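Lachance LR-2

The Lachance LR-2 is a laundry-handling robot sold and leased by the Canadian firm Lachance. It is built to load and unload front-opening clothes dryers in shared laundries, such as those in student residences, motels and aged-care homes. The robot is offered as a complete kit with a single arm, a two-fingered gripper, a wheeled base and a control cabinet. It replaced the LR-1, which could only be used with dryers fitted to a raised plinth.

Design

The arm is carried on a column that can be set to 2 working heights, one for floor-standing dryers and one for the upper machine of a stacked pair. A small camera at the wrist looks along the gripper and is used to find the door opening, the back wall of the drum and any items left inside. The software, called Erkano, is supplied with the kit and cannot be bought separately.

The gripper closes from both sides on a fold of cloth and draws it out through the door. Lachance supplies replacement fingertips in packs, and the owner's manual gives instructions for changing them with a hand tool.

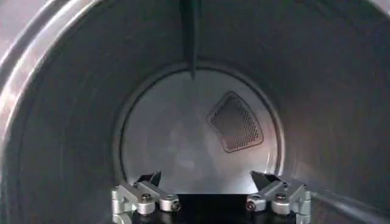
Flanditz Product Archive, Domestic and Service Robotics Section

Drum check

Before each load the arm enters the dryer with its fingers spread and the camera facing the rear panel. Erkano compares the view with a stored record of the empty drum. Stainless steel drums reflect light in broad, soft bands, and early versions of the software sometimes mistook these for pale fabric such as pillowcases. An update released in July 2018 added a second reading from a slightly different angle. Perforated vent panels and drum baffles are entered in the record when the robot is first set up, and the procedure must be repeated if a dryer is replaced.

Socks and other small items remain the most common cause of a failed check. When the robot cannot decide whether the drum is clear, it withdraws the arm and sends a message to the attendant.

Service and pricing

The kit is listed at $3182 a month on lease, including delivery and one training visit. A service call is due every 2000 loads. Rurkolari holds the service contract for western Canada, while customers elsewhere deal with Lachance directly. Owners may order a spare gripper for $200 a month under the same lease.

Reception

A review by Flanditz praised the quiet running of the arm and its gentle handling of towels, but found it slow with fitted sheets, which tended to ball up around other items. The reviewers also criticized the colour coding on the control cabinet as hard to read in poor light.

Page last revised 27/12/2019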